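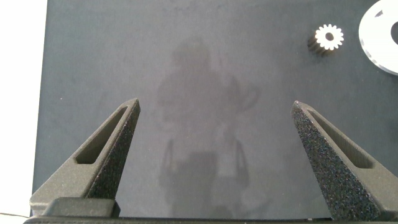
The grey work surface, Pundell site.

Gear assembly testers wanted (part time, Pundell)

Dromport is looking for people to put small gears together by hand and tell us, in plain words, what is wrong with the kit. You may be wondering why a firm would pay for that. So did I, and I have now been doing it since February.

The kit is sold to schools and colleges under the name Adwood. The leaflet says a beginner can assemble it in 14 minutes. I have my doubts. We have 453 feedback forms from teachers, most of them ticked "good" all the way down, and I don't believe those either. People tick "good" when they want to go home. We would like some proper complaints.

What the work involves

You will sit at a table with a set of parts and a printed sheet, and fit the gears where the sheet tells you. Then you take it apart and do it again with a different version of the sheet. After each go you write down where you got stuck and what you said out loud when you did. Swearing is fine on the form. It has been more use to us than the tick boxes.
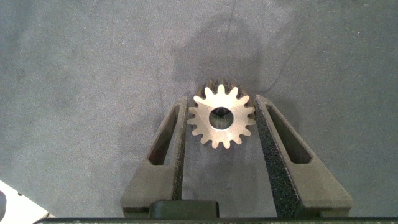
Gears are fussier than they look, and most of our trouble comes from people picking them up badly. The supplier, Šťastný, maintains that the shape makes no difference to handling. I would like to see that tested by someone who has no stake in it. With squared-off teeth and a round hole through the middle, a gear can be gripped by its edges and held upright, but we want to know if that is what people do when left alone, or if they pinch it flat and drop it. Please don't practise beforehand.

Who we want

Anyone over 18 with reasonable eyesight and some patience. No engineering background needed, and if you have one, say so, as we only have a few places for people who already know what a spur gear is. We are not interested in your passion for innovation. A covering letter that uses the word "journey" will be read, but slowly.

Hours and pay

Sessions are on Tuesday, morning or afternoon, two hours with a break. You get £73 per session, paid by bank transfer. Travel is not covered. I asked. 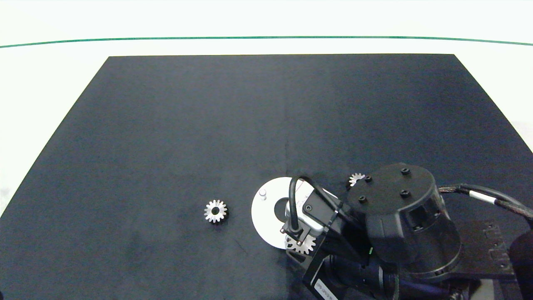

How to apply

Write to Elaheh Farahani at the Pundell office, quoting reference 2238. Tell us which half of the day suits you, and describe one thing you have bought that was harder to put together than the box claimed. Half a page is plenty. We reply to everyone, including those we turn down, though it can take a couple of weeks.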